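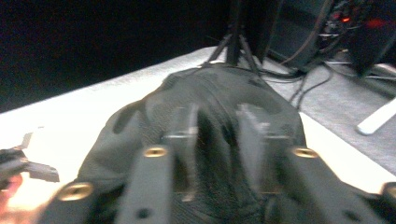

Would you still buy a pale table if you had to do it over, one reader asked under my December post, because every light one I've owned has looked tired within a year? Well, I've had the Norus from Vullivberg for a good while now, and yes, I would – with a couple of small grumbles.

It cost me $517 with delivery, and I'll admit I went back and forth over a plainer one at $300. The grain won me over. It wanders along in long, soft waves, and I catch myself following it while my coffee goes cold.

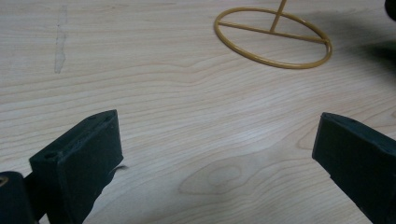 The grain on the Norus, with a little shine where the light lands.

Cleaning has been easy enough. I use a damp cloth and then a dry one, and I try not to leave a wet glass standing overnight (I have, twice, and got away with it!).

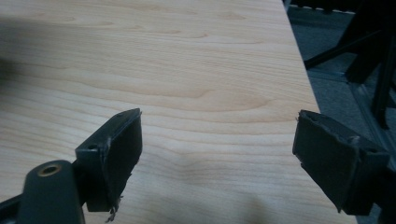
My grumbles, then. The finish shows fingerprints when the sun is low, and the assembly sheet was printed so small I had to borrow my neighbor's reading glasses. I'd also have liked felt pads in the box, but I bought some at Kowalczyk and they've been fine.

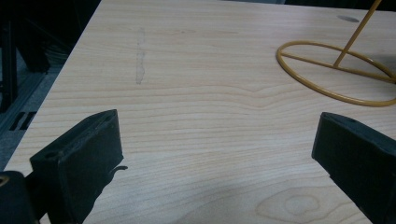 Mustard yellow looks lovely against the pale wood.

I'd happily recommend it, and I'm already eyeing the matching bench.

200 shares
835 comments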